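Zaler Jeniment 39 Surface Coating

Two-part matte white coating for worktops, tables and shelving in dry indoor rooms. Supplied as base and hardener in one carton. Mix the full contents of both cans; part mixes do not cure evenly.

Data
Item no.: 328
Finish: matte white
Coats: 2
Pot life: 4 hours
Scrub rating: 4,000 cycles, in-house method
Storage: frost-free, upright

Surface preparation
Remove wax and grease. Sand to an even dull finish and vacuum. Fill screw holes before the first coat. Bare softwood needs Ivanyshyn primer, sold separately. 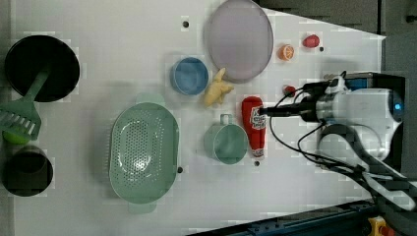
White tabletop with pale green colander and slotted spatula.

Application
Apply with a short-nap foam roller. Work in one direction and keep a wet edge. Sand lightly between coats. Do not thin. Clean tools with water before the coating sets.

Care
Wipe with a damp cloth and mild soap. Scouring powder raises the gloss and leaves visible patches. Use a trivet under hot pans.

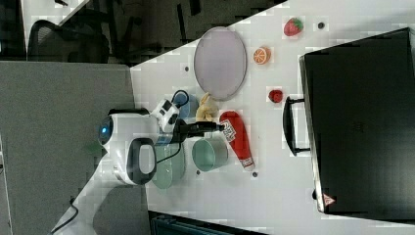

White tabletop, red ketchup bottle on its side, pale teal cup.

Ordering
Cartons ship from the Malta warehouse. Opened cans cannot be returned. The older gloss version was withdrawn in April.

Data sheet revised 21/08/2026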